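3.2 Storage of Shared Household Goods

The survey was carried out in Clodcombe in 2015 and covered 500 households. Each was asked where small containers in daily use were kept, and who returned them after use. Open baskets with fixed compartments (Figure 7) were treated as a separate class from drawers and closed cabinets.
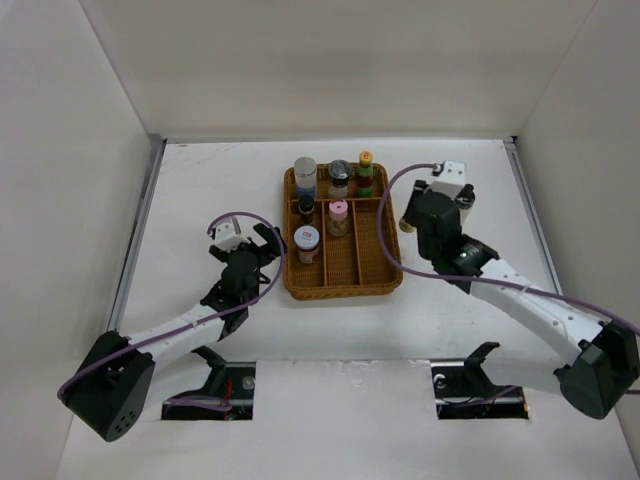 Figure 7. Divided wicker basket holding containers.

Why were closed cabinets recorded separately?
Their contents are hidden from other members of the household, and earlier work by Danko and Kratochvíl linked this to repeat purchases.

Answers from 17 households were incomplete and were left out of the analysis in Section 4.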